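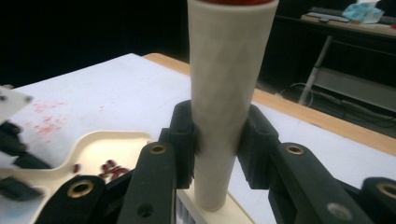
Talladine - moteur de jeu 2D et 3D pour mobiles

Talladine est l'outil de développement d'Etik pour les petits studios qui publient sur téléphone et tablette. Une licence couvre l'éditeur, le compilateur et les modules d'exportation Android et iOS.

Ce que comprend la licence
Éditeur de niveaux avec aperçu sur l'appareil
Gestion des sauvegardes locales et en ligne
Bibliothèque de 40 effets de lumière et de particules
Prise en charge des manettes Bluetooth, jusqu'à 8 joueurs en réseau local

Configuration requise
Poste de développement : Windows ou macOS, 64 bits, 8 Go de mémoire vive au minimum. L'installation occupe environ 3 Go sur le disque. Les projets créés avec la version 2 s'ouvrent directement, mais les scripts d'interface doivent être recompilés.

Licence et mises à jour
La licence est nominative et s'active sur deux postes. Les correctifs sont gratuits. Le module de jeu en ligne Hirnport est vendu séparément - il demande un compte serveur et n'est pas inclus dans la version d'essai.

Assistance
Le guide de prise en main, rédigé par Maëlys Cordier, se télécharge depuis l'espace client. Pour une licence d'établissement ou un devis, écrire à Bogdan Nedelcu au moyen du formulaire de contact. Prochaine mise à jour prévue en décembre.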